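Der Arm nimmt die Kekse, die Fragen bleiben bei uns

Von Nisha Kaushik

Seit Februar arbeitet im Kommissionierlager von Havance in Wandale ein Roboterarm am Snackregal. Vorher standen dort in jeder Schicht vier Leute, jetzt sind es zwei. Entlassen wurde keiner. Die anderen beiden sind in die Retourenprüfung gewechselt, und dort fangen die Schwierigkeiten an, über die in der Betriebsversammlung kaum gesprochen wurde.
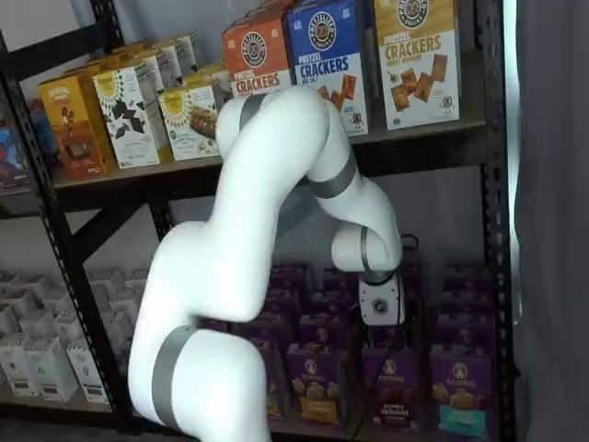 Der Roboterarm am Snackregal, unten die violetten Kartons von Annie's.

Ich habe elf Jahre im Lager gearbeitet und trauere dem Greifen nicht nach. Wer eine Saison lang Schachteln aus dem unteren Fach geholt hat, weiß, was das mit dem Rücken macht. Dass eine Maschine das übernimmt, halte ich für richtig.

Falsch finde ich, wie die übrige Arbeit bewertet wird. Wer heute am Regal steht, füllt nach, rückt Packungen gerade und entscheidet, wann eine Störung gemeldet wird. Das verlangt mehr Aufmerksamkeit als früher, bezahlt wird aber dieselbe Lohngruppe. Meine frühere Kollegin Ifigeneia Petridis hat für die Einweisung 12 Stunden bekommen. Was danach kam, hat sie sich selbst beigebracht.

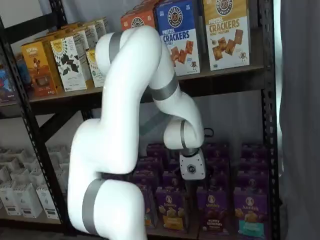 Greifer über dem unteren Fach, im oberen stehen Cracker und andere Snacks.

Dazu kommt das Tempo. Früher gab die Gruppe den Takt vor, und wer einen schlechten Tag hatte, wurde mitgezogen. Jetzt richtet sich der Nachschub nach dem Arm. Pausen sind zwar geregelt, kurze Gespräche am Regal aber nicht, und die sind weggefallen. Im Lager Brumham hat der Betriebsrat durchgesetzt, dass die Beschäftigten die Geschwindigkeit selbst herabsetzen dürfen. Das kostet wenig und sollte auch in Wandale gelten.

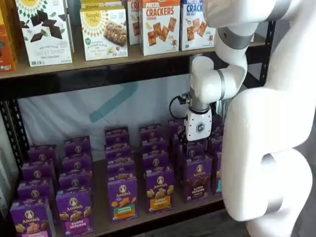

Wer sollte über das Arbeitstempo am Roboter entscheiden?
Die Beschäftigten an der Station, gemeinsam mit der Schichtleitung und auf Grundlage einer schriftlichen Vereinbarung.

Eine solche Vereinbarung müsste auch die Lohngruppe und die Schulung regeln. Die Geschäftsleitung will damit warten, bis die zweite Station läuft. Ich würde es vorher tun.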